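How to test a robot arm on kitchen pickup (and find out if it can do chores yet)

Quick one today. People keep asking if a robot arm can clear a table or empty a sink. Short answer — kind of, sometimes, slowly. Longer answer is you should run your own test, and it takes an afternoon if you set it up right. These are the steps I use. Bin picking, household stuff, one arm, one gripper.

What you need

An arm. Any arm with enough reach to cover the whole bin and get to all four corners from above.
A two-finger gripper. Suction is fine for boxes, bad for bowls with things in them.
An open bin. Rigid, sloped sides if you can get them.
Bar clamps.
Household objects, a dozen or so. More on that below.
A notebook or a spreadsheet. I log in Onside, use whatever.
An e-stop you can reach without looking for it.

Step 1. Clamp the bin

Do this first. Do not skip. An arm that comes in two centimeters low will shove the bin across the table and then every position you taught it is wrong. One clamp on the side furthest from the arm is the minimum. Two is better. Put the clamp handles outside the path of the wrist, then jog the arm slowly to every corner and check it clears.

Mark the bin corners on the table with tape too. If it shifts you'll see it.

Step 2. Tidy the cables, leave slack

Gripper cables need to follow the arm and still let the wrist turn all the way both directions. Strap them at intervals. Leave a loop at the wrist. Too tight and you pull a connector mid-run, too loose and they drag in the bin and knock stuff over. Run the wrist through its full rotation by hand-guiding or at lowest speed and watch the loop the whole time. I mean the whole time.

Step 3. Pick objects that are annoying

Everybody tests with foam blocks. Foam blocks tell you nothing about dishes. You want:

Something shiny. Depth cameras hate chrome.
Something see-through or partly see-through. Same problem, worse.
Something with an odd shape that has more than one sensible place to grab.
Containers with other things inside them. This is the big one — real kitchens are full of things inside of things.

My Korletey set has 13 objects and I rotate them. Wash them now and then, greasy fingers from handling change the grip more than you'd think.

Step 4. Lay out the bin

Don't line things up. Don't stack them in a heap either, not for the first round. Two bowls with something in each, one loose item on the floor of the bin, gaps between them big enough for the fingers. That's round one.

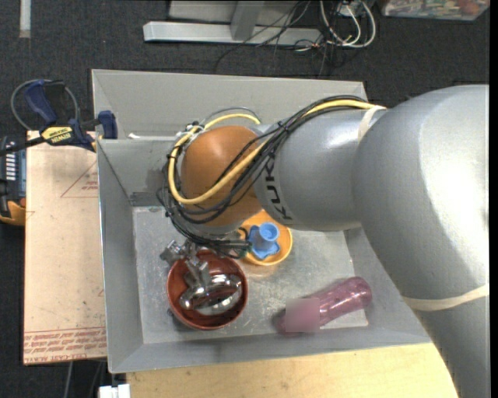
Round one layout. Gripper over the red bowl, shiny object inside it. Bottle on its side, blue piece in the other bowl.

Take a photo of every layout before you start. You will want to put it back the same way and you will not remember.

Step 5. Decide what counts

Write it down before the first run or you'll cheat. Mine:

Pass = object leaves the container, gets to the drop spot, container stays upright and inside its start area.
Half = object moved but the container tipped or slid.
Fail = dropped, missed, stalled, or I hit stop.

No "well it almost had it". Almost is a fail.

Step 6. Teach it or let it plan

Two ways to go. You teach the grasp yourself by jogging the arm down and saving points, or you let a vision system choose. Do taught points first, even if you mean to use vision later. It tells you if the gripper can physically do the job at all. If it can't get the thing out of a bowl with you driving, no software is going to fix that.

For reaching into a bowl:

Come straight down, stop above the rim.
Check both sides of the gripper body, not only the fingers. The wide part higher up is what hits the rim.
Turn the wrist if it's going to hit.
Open fingers only as wide as the object needs plus a little.
Lower at slow speed. Close. Wait half a second.
Lift straight up until you're clear of the rim, THEN move sideways.

That last one. Most of my halfs came from moving sideways early and taking the bowl along for the ride.

Step 7. Run it a lot

Ten tries is nothing. Ten tries is a demo video. I did 1,041 picks over January on this kind of layout, mixed objects, taught and vision both. Of those 576 were clean passes. 214 were halfs, the rest fails. So a bit over half. Would you keep a dishwasher that washed a bit over half the plates?

Reset by hand between picks, arm stopped, every time. Boring, yes. Keep your hands out of the bin while it's live.

Step 8. Sort your fails

Go back thru the log and tag each one. I use four tags:

Saw it wrong. Shiny and see-through things, mostly.
Grabbed it wrong. Curved surfaces, fingers slide off.
Hit something. Rim, wall, neighbor.
Gave up. Planner found no way in.

If most are "saw it wrong", change the lighting before you change anything else. Move the lamp off to the side, kill the overhead glare. Cheap and it helped me more than the new finger pads did. If most are "hit something", your gripper is too fat for the job or your containers are too small, and either way slower speeds won't save you.

So can they do chores yet

Depends on the chore.

Moving loose, dull, solid things from one place to another — yes, good enough for a shop floor if somebody is near by. The sorting cell at Furinden is pretty much this and it runs fine.

Getting things out of bowls — sometimes. See numbers.

Actual dishes in an actual sink with water and forks and a sponge — no. Not mine anyway. I tried the Clotuvine grasp planner on a bin with a bit of water in the bottom and stopped it after a few minutes.

Speed is the other thing. A clean pick with the slow lower and the wait takes long enough that you could've cleared the bin yourself and gone for coffee. For a factory overnight, who cares. For a kitchen, you'd care.

Next up is round two, same bin but with things touching. If you run this yourself keep the same pass rules so the numbers can be compared, and put your finger type and your lighting in the notes. Spreadsheet template is in the downloads tab, the second sheet has the tags already in it.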